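Search this site Search Go

Posted in: Student Work > Music & Sound > Term Projects

Home taping and the Gevar cassettes: project report
Omprakash Joshi and Mervin Wong
12 September 2021

What we set out to do

Write up the Gevar label, which put out cassettes from a flat above a shoe repair shop and then stopped. Nobody has written much on them. We had the tapes (Mervin's uncle's box), one photocopied catalog and a lot of time in January when we first listened through. The question was simple enough. Does a label have a sound if every band on it recorded at home on different gear? Our tutor wanted it narrower so we stuck to two acts, Grilar and Fedau.

How we did it

Listened to everything twice, once together and once apart. Kept notes on a shared sheet: track length, what instruments, vocals or not, how much hiss. 110 tracks in the end. Left out the two compilations as half the songs are on the albums anyway. Omprakash did the drums and rhythm notes, Mervin did everything else, which was not a fair split, sorry Mervin.

The tapes were copied to computer with the noise reduction off. This matters. First try we had it on and Fedau came out like they were playing under a blanket. Had to redo all of those.

Grilar

Three piece, guitar bass and a drum machine that only seems to know a few patterns. First tape is fast and kind of rude. By the third, which the catalog lists as number 18, they have slowed right down, there is an organ, and the singer has stopped shouting. We both like the third one best. Side B is nearly all one song and it drifts, in a good way. The bass is too loud on it. Mervin thinks that's on purpose, Omprakash thinks the tape deck was on its way out.

Lyrics are hard to make out. Lots of weather. One song called Bhardwaj that we think is somebody's name, but it could be a street, we couldnt find out.

Fedau

One person as far as we know. No credits on any of the sleeves. Long keyboard pieces, a lot of tape echo, some singing low in the mix. Where Grilar change from tape to tape, Fedau hardly moves at all. You could swap the sides around and not notice. Still, the last tape has real drums on two tracks and they are great, very dry and close, no echo on them at all. We would of liked a whole album of that.

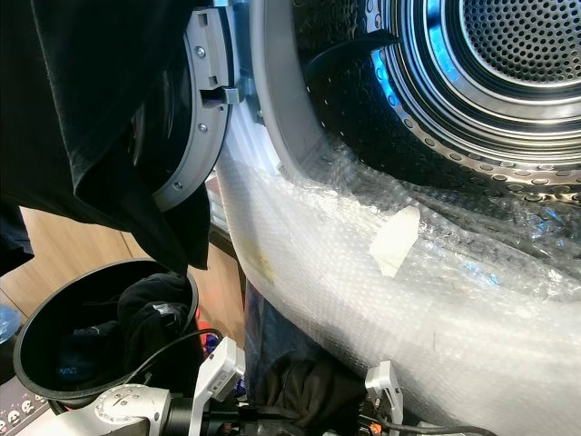

Fig. 1. Tumble dryer with the door open, view into the drum.

What we found

Yes and no. The hiss is shared, so is the way the voice sits behind everything. Both acts fade songs out early, often mid line. That looks like a label habit to us, maybe one person doing all the copying. But tempo, chords, instruments, nothing in common that we could hear.

What went wrong

Lost a week to the noise reduction thing. One Grilar tape snapped and we only have side A. Also we should of agreed on what "low vocals" meant before we started, our notes dont match for the first dozen or so tracks and we had to go back.

If we had more time

Find whoever ran it. Do the compilations. Compare with another small label from the same years, otherwise its hard to say what is Gevar and what is just cassettes.

Tapes and notes are in the department office, Room 701, ask at the desk.

Contact the department | Copyright and reuse | Back to top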